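Le robot ménager, version tapis vert

Ma belle-sœur m'a encore demandé en janvier s'il fallait attendre « le robot » avant de changer le lave-vaisselle. Je lui ai dit de changer le lave-vaisselle. Ça fait 17 ans que je répare de l'électroménager et j'entends la même promesse depuis le début : l'an prochain, la machine débarrassera la table. En attendant, ce que les labos font travailler à leurs bras, c'est ça.
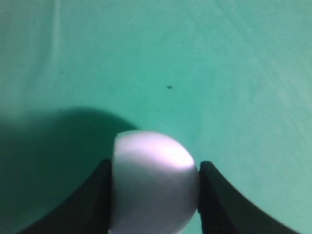
Une boule blanche, deux doigts noirs, un tissu vert.

Bon, la prise est là, je ne vais pas faire le grincheux jusqu'au bout. Mais une boule bien ronde sur un fond uni, c'est l'objet rêvé. Chez moi, l'équivalent serait un verre à pied retourné sous une poêle grasse, dans un évier mal éclairé. Aba Eshun, qui lit ce blog et m'écrit quand je dis des bêtises, me répond qu'il faut bien commencer quelque part. D'accord. Seulement, ceux qui vendent ne parlent pas du commencement. La brochure Rukolo que j'ai reçue annonce « une cuisine rangée pendant votre café » !
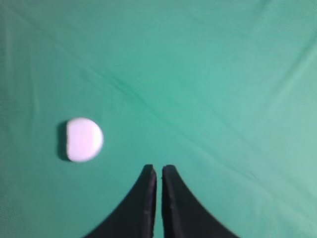
Pince presque fermée, et l'objet blanc reste à gauche.

Je regarde toujours l'écart entre les doigts et la chose à prendre, vieux réflexe d'atelier. Chez Oslow, où j'ai passé 2 ans au montage, on avait un manipulateur qui mettait des joints en bac. Très bien tant que les joints arrivaient dans le bon sens. Dès qu'un bac était de travers, Senthil Fernandes se levait et finissait à la main, plus vite que la machine, en râlant.
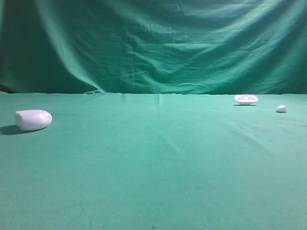 Ranger une table, dans une vraie maison, c'est surtout décider. Le bol va au placard ou à l'évier ? La miette, on la jette, mais le bouton de chemise, on le garde. Rien de tout ça n'est demandé ici : trois choses blanches bien écartées, dont un petit plat au fond, et un grand espace vert au milieu. Ma table à sept heures du soir, avec le courrier collé à la confiture, c'est un autre métier.

Je veux bien changer d'avis. Qu'on me montre un bras qui vide un lave-vaisselle de famille, couverts compris, 5 soirs de suite, sans personne pour remettre les assiettes d'aplomb. Si quelqu'un a vu ça tourner pour de bon, les commentaires sont ouverts.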